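「とりあえず」の棚

うちの台所には、名前のない場所がある。流しと食卓のあいだの、幅にして肩幅ほどの一角で、引っ越してきた当初は何も置いていなかった。いまは物が積んである。輪ゴム、乾電池、宅配の不在票、誰かの旅行土産、期限の切れたポイントカード。家族はそこを「とりあえず」と呼ぶ。「はさみどこ」「とりあえずにあるよ」という具合に、副詞がいつのまにか地名になった。

収納の本を開くと、物には住所を与えよ、と書いてある。何冊読んでも書いてある。私はこの教えを七年ほど前に初めて読んで深く感心し、さっそく引き出しの一つ一つにラベルを貼った。文房具、薬、電池、書類。ラベルは今もきれいに残っている。「電池」の引き出しを開けると、风邪薬が入っている。

といっても、私は自分をだらしない人間だとは思っていない。だらしない人間は収納の本など買わない。私は三段の棚ひとつ分、買った。その棚をどこに置くかで妻と半日もめ、結局は廊下に置いた。廊下が狭くなったので、狭い廊下を広く使う方法の本をもう一冊買った。

片づけについて書く人には二つの流派があるようだ。捨てろという派と、見せろという派である。捨てろ派は分かりやすい。要らないものを手放せば、空間が生まれ、心が軽くなり、ついでに貯金まで増えるらしい。私も一度は信じて、休日にごみ袋を抱えて家じゅうを回った。その日の夕方、袋の中から栓抜きを探した。翌日は延長コードを探した。三日目には袋そのものを納戸に戻した。それはまだ納戸にある。「捨てるもの」という住所を得たわけで、教えには忠実だと言えなくもない。

見せろ派のほうは、もう少し手が込んでいる。しまい込むから忘れるのであって、使う物ほど目に入るところへ美しく並べよ、という。瓶には中身を、籠には果物を、棚には余白を。この「余白」というのが曲者で、見せる収納の写真にはかならず何も置いていない部分があり、どうやらそこに一番お金がかかっている。試しにわが家の棚にも余白をこしらえてみたところ、翌朝には鍵と眼鏡と食べかけのせんべいがのっていた。余白は家族の目には空席と映る。

菓子と食器をどう置くかという問題は、どの流派の本でも意外に扱いが軽い。調味料には一章を割くのに、菓子は数行で済まされる。著者たちは菓子を食べないのかもしれないし、食べるが人には言わないのかもしれない。私の見るところ、家庭の秩序を試すのは菓子である。塩は誰も夜中に取りに来ない。
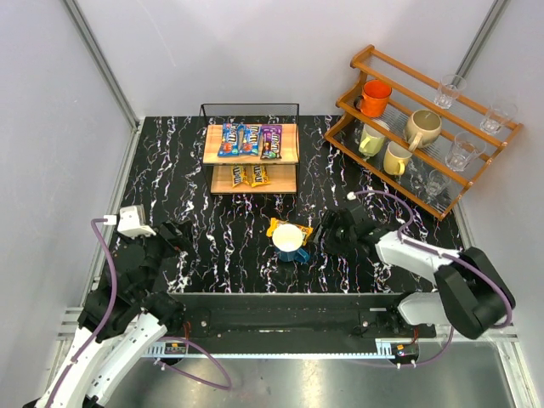
知人にランダ・ハラフという人がいる。仕事の帰りに何度か家に寄らせてもらったことがあり、そのたびに驚くのだが、彼女の家は特に片づいていない。驚くのは、それなのに彼女がまるで困っていないことだ。栓抜きは、と尋ねると、振り向きもせずに「青い鍋の中」と答える。なぜ鍋の中なのかと聞くと、前に使ったのが鍋のそばだったから、と言う。見れば確かに鍋の中にある。

私はこの返事にしばらく悩まされた。彼女の家では、物に住所がない代わりに履歴がある。最後にどこで使ったかを覚えていれば、それが住所なのだ。合理的と言えば合理的だが、この方式は一人で暮らしている場合にかぎって破綻しない。わが家は三人である。履歴が三人分あり、しかもそのうち一人は、自分が最後に使ったことを決して認めない年頃である。

そこで文明の力を借りることにした。家じゅうの物の置き場所を登録しておける、クリキスというアプリである。品名と場所を入れておけば、あとは検索するだけでいい。私は連休をまるまる使って、二千点近くを、と書きたいところだが、百十三点を登録したところで力尽きた。百十三という半端な数で終わったのは、百十四点目が「登録しようと思って出したまま、見当たらなくなったもの」だったからである。妻は登録された品を一度も検索しなかった。娘は一度だけ検索した。検索語は「おやつ」で、該当はなかった。夜のうちに私が食べていた。

昔の人はどうしていたのだろう、と考えることもある。一六五九年の暮らしを想像してみる。年に意味はない。適当に開いた歴史の本のページがそうだっただけだ。なんとなく、持ち物が少なくて、なくす物もなく、すべてが手の届くところにある清らかな生活を思い描いてしまう。しかし針を一本なくした日の騒ぎは、いまの比ではなかったはずで、一家総出で畳や土間に這いつくばり、疑われた子どもが泣き、翌朝になって着物の襟から出てきたりしたに違いない。私の先祖などは、きっと襟に刺した当人である。

物が多いから失うのだ、という説教にいまひとつ乗れないのは、そのせいもある。物が少なくても人はなくす。多い人は、なくしても代わりが出てくる。わが家にはさみは何丁もあるが、同時に二丁見つかったことはない。それでも一丁あれば紙は切れる。

住まいの雑誌には、よく「理想の台所」の特集が組まれている。先日は歯医者の待合室で、プレルトロウという聞いたこともない北の町の家が紹介されているのを読んだ。白い壁、磨かれた台、窓辺に鉢植えがひとつ。住人の談話によれば、食器は家族の人数分しか持たないのだそうだ。客が来たらどうするのか、という肝心のところで名前を呼ばれた。治療のあいだじゅう、私はその家の客のことを考えていた。玄関でコーヒーを勧められ、家族の誰かが飲み終わるのを待っている客である。

食器に関しては、私は断然多いほうの味方をしたい。景品のマグ、縁の欠けた湯呑み、結婚祝いにもらった揃いの生き残り。統一感はないが、誰がどれを使うかは自然に決まっていて、よその人がうっかり妻のマグに手を伸ばすと、家族全員が少しだけ息を止める。あの緊張を、全部同じ白いカップの家は知らない。

そういうわけで、台所の「とりあえず」は撤去しないことに決まった。決めたというより、撤去したものを置く場所がなかった。妻の提案で、せめて見た目を整えようと籠を一つ買い、そこに全部入れることにした。籠には娘がラベルを書いた。油性ペンで大きく「とりあえず」とある。はさみは入っていない。油性ペンもまだ戻ってきていない。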